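Sonbridge Countertop Sealer, 9 oz bottle
Reviewed November 2024

I bought the Sonbridge sealer in May after coffee left a ring beside the sink. The counters came with the house and I had never sealed them. The label says it works on granite, quartzite and marble.

Application is simple. Wash the stone, let it dry overnight, wipe the sealer on with a lint-free cloth, and buff off what's left after ten minutes. I did 2 coats. The smell was mild and gone by dinner. One bottle covered my whole kitchen with a little left over. The cap is poor and dripped down the side every time I poured.

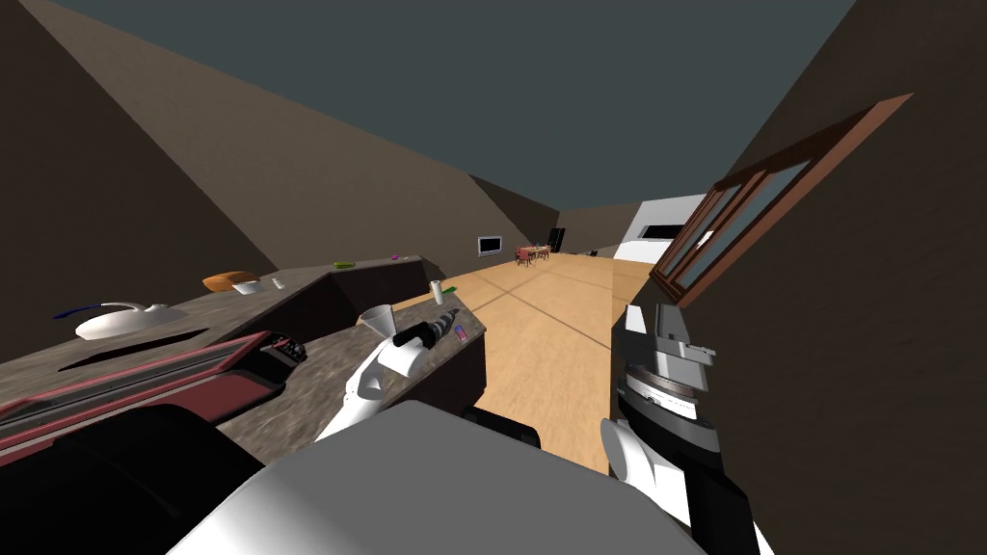
Does it change the color of the stone?

Mine went slightly darker for a day and then came back to normal. Try a spot behind the faucet first if you have pale marble.

Six months on, water still beads near the sink. It has started to soak in by the coffee maker, so I will redo that section before the holidays. Olive oil wiped up clean after an hour. Lemon juice left a dull mark, but a sealer won't stop etching and the label says so.

I used Riquelme at our last place. It cost less and needed a third coat, and it left a haze that took most of an afternoon to buff out. I would buy the Sonbridge again and pour it into a better bottle.

4 out of 5

Miloslav Vaněk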